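年末点検チェックリスト(作業室・備品)所見つき
点検日:2020年12月23日
点検者:Precious Mtshali
対象:Husley棟 作業室、および隣の資材置き場

記入方法:○=良好、△=要観察、×=要対応。空欄は「見ていない」と解釈します。前回は空欄が多く、たいへん想像力を刺激されました。

1.出入口・通路
避難口の前に物がない …… △
台車が一台。「すぐ動かすから」と付箋が貼ってあり、付箋の角はもう丸まっている。
通路幅の確保 …… ○
床の段差テープ …… ×
はがれかけ。去年も同じことを書いた。字まで同じだと思う。

2.電気まわり
延長コードの多段接続 …… ×
Corkerisのタップの先に、またCorkerisのタップ。忠誠心は認めるが外してください。
分電盤の表示 …… ○
分電盤前の空間 …… △
傘立ては別の場所でも傘立てとして働けます。

3.棚・保管
棚の耐荷重表示(一段40kgまで) …… ○
表示は立派。中段の板はややたわんでいる。重いものは下段へ。
脚立の固定 …… ○
溶剤の保管 …… △
Kostisの500ml缶、ふたの締まりが甘いもの一本。締めた。所要時間は二秒。

4.金属製の箱と木の棒
箱の縁にバリ・めくれがない …… ○
手袋をして一周なぞった。引っかかりなし。
箱の内壁の汚れ …… △
奥の壁の下半分に濃い灰色のこすれ跡が横に長く伸び、その上に細い垂れ跡がある。強度には関係ないと思うが、見た目は長年の苦労人。Tkachukの洗剤で一度拭いてから再判定とする。
底の穴 …… ○
手前側の左右に小さい丸穴が一つずつ。ふさがないこと。前にテープを貼った人がいる。
棒の本数と色(赤三本、緑三本) …… ○
六本そろっている。並べ方についての規定はないので、重なっていても減点しない。規定を作る気もない。

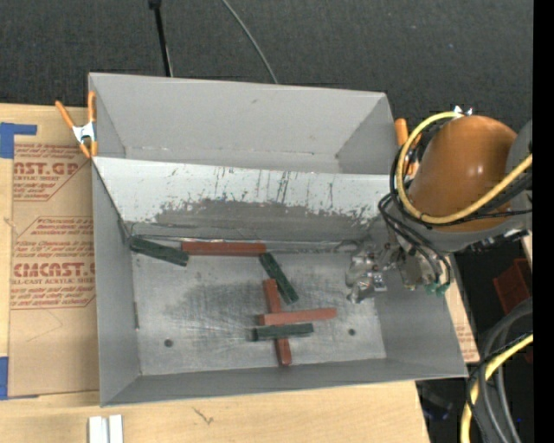
棒のささくれ …… ○
一本ずつ指で確認した。塗装がはげてきたら塗り直しではなく交換。塗り直すと太くなり、太くなると寸法が合わないと私に苦情が来る。
板材・梱包材の置き場 …… △
アクリル板の印刷がある厚紙は、使わないなら資材置き場へ。使うなら、使ってください。

5.消火器・救急箱
消火器の圧力 …… ○
救急箱の中身 …… ×
絆創膏の残りが一枚。一覧表では20枚。残りの行方は問わないが、補充は問う。
目洗い用ボトルの期限 …… ○

6.掲示
緊急連絡先 …… △
内線17番は昨年廃止。かけると、とても静かです。

まとめて対応するもの
×の三件は1月の初回作業までに。△は担当者が自分の名前を横に書くこと。「みんな」という名前の担当者は在籍していません。
拭き取り後の箱は私が見直します。台車も、そのときまだ居れば。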